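Shared space floor, bins next to the column, yes or no?
Merkville Makers Forum > Space and Layout

tapedispenser44
Started in October

So we finally got the big hall and I love it, the floor is gorgeous, but we have to talk about where the trash goes. Right now both bins live by the column next to the work surface, and I keep finding cups left a foot away from them. Can we pick a spot and stick with it?
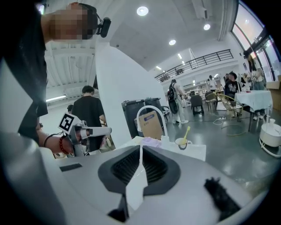
mossyoak: Bins belong by the door, I've said it since the old unit on Caken Street. You pass them on the way out, you drop your stuff, done.

tapedispenser44: But then everything sits on the table until people leave! Cups, spoons, rags, all of it. I'd much prefer them close to where the mess gets made.

gluegun_deb
I'm with tape on this one. I timed myself walking to the door and back (yes, really) and it was more than 20 seconds each way if you go around the benches. No one is doing that with a coffee spoon in their hand.

mossyoak
20 seconds is nothing lol. My shop teacher would have laughed us out of the room.

plainwasher
Two things. First, dark grey bins all look the same and I never know which one is recycling. Labels please, big ones. Second, can cardboard just not go in the bins at all? One Fokel delivery box fills the whole thing up. Flatten it and take it out back.

gluegun_deb
YES on the cardboard. Although I do keep a few boxes for scraps so please ask before you flatten everything in sight, I lost a good one that way.

plainwasher
That was me, sorry. It was in front of the bins so I figured it was trash.

gluegun_deb
And that's why I hate stuff parked in front of the bins!!

hexkey_north
What about one at the column and one at the door? We have 114 members now, two bins in one place seems silly. Mockus has the lidded kind for 20 bucks if we want a third.

mossyoak
Ok I could live with one and one. But whoever brings the rags takes them home to wash, I'm not sorting laundry out of the recycling again.

tapedispenser44
Deal. I'll move one over tonight after 7 and put tape on the floor so it stays put. Still want opinions on the lidded one, I kind of hate lids.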